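The Little Hatchet That Goes Everywhere
By Riaan Mofokeng
24 March 2018

Ask a bunch of campers what they'd grab first on the way out the door and you'll hear a lot about stoves and headlamps. I'd grab my hatchet! Mine is a Seidel with a hickory handle, and it has come along on every trip to Kovencombe I've made (yes, even the rainy one in June, when all it did was pound tent stakes).

A good camp hatchet is small enough to forget about until you need it. Then it's splitting kindling, trimming a ridge pole, shaving feather sticks for a damp morning fire. Gert Pillay, who taught me to carve, roughs out whole spoons with his and only picks up a knife for the bowl.

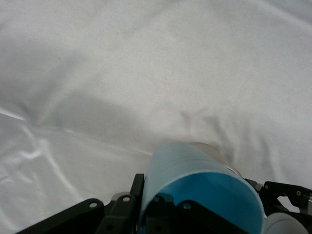

Getting the edge right is half the fun. I start with a mill file, bit facing away from me, and work one side until the nicks are gone, then flip it over. After that it's a puck stone in small circles, and a leather strop if I'm feeling fancy. A light wipe of oil and back in the sheath it goes.

Handles need love too. Rub in boiled linseed oil, let it soak, wipe off the extra, and do it again the next day. Lay the oily rags out flat outdoors to dry, never in a pile, as they can catch fire on their own.

Shopping for your first? Hold it before you buy. If your wrist feels tired after a few easy swings, try one with a lighter head.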